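# Setup and Maintenance of the Bed-Making Gripper Cell

Project report, September 20, 2021

## 1. Background

The cell consists of one arm on a mobile base, a two-finger gripper and a small camera at the wrist. It is used in the Vudness project, which studies handling of large textiles in a furnished room. Our group did not write the grasping software. Our task was to get the hardware into a state where the same command gives the same finger position each time, and to write a maintenance routine the next group can follow.

When we took over, the arm had been stored since November with the gripper attached. The base drove normally. The gripper opened to its full width but stopped short of closed, and the log showed a position error on every homing run.

## 2. Gripper repair

The fingers are soft printed parts with a triangular cutout in the upper section, so that the tip can bend around an object. They came from Pumelow and are mounted on adapter blocks made in the school workshop. Each block is held by 2 screws.

We removed both blocks and found the left one seated at a slight angle. Lint had packed into the guide behind it. The guide was brushed out, wiped with a dry cloth and lightly greased. The block was then refitted against a steel square. The screws had no thread lock, and we added a low-strength type so that the fingers can still be changed by hand.

After reassembly the homing error was gone. The closed position was stored as the new zero in the Bitutton controller, replacing the value left by the previous group.

## 3. Camera alignment

The camera bracket had been turned at some point, and the fingers appeared far to one side of the image. We loosened the bracket, closed the gripper and rotated the camera until the fingertips were near the center line. Exposure was fixed instead of automatic. With automatic exposure, white bedding pulled the setting down and the dark fingers lost all detail.

Alignment is checked at the bed, with the gripper closed and the tips just under the hem of the duvet. The tips should nearly meet, and the bedding should be visible through both cutouts. A small difference in tip height is acceptable.
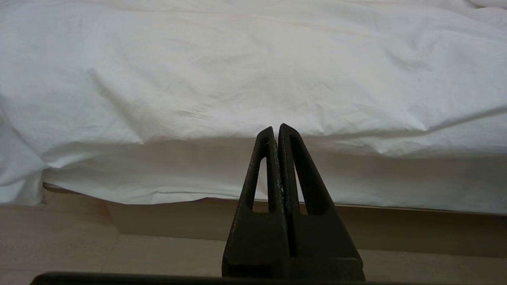 ## 4. Cycle test

The gripper was opened and closed 1000 times without load. Position was logged on each closing. There were 16 closings outside the tolerance band, all in the first part of the run, and we put these down to the fresh grease spreading in the guide. The zero was stored again afterward.

A second run of 26 grasps was done on the duvet hem. No position errors were logged. Grasp success was not scored, as it depends mostly on the software.

## 5. Maintenance routine

Before each session:

- Close the gripper and compare the camera view with the stored reference.
- Wipe the inner faces of the fingers with a dry cloth. Light specks of dust show up easily on the dark material.
- Check the adapter blocks for play.

Once a month:

- Remove the blocks and brush out the guide.
- Inspect the thin rails beside each cutout for cracks.
- Run homing and write the result in the cell log.

## 6. Open points

The wrist cable still rubs on the bracket at full rotation. A sleeve has been ordered from Fan but was not fitted before the end of the project. Until then, wrist rotation should stay limited in the controller settings.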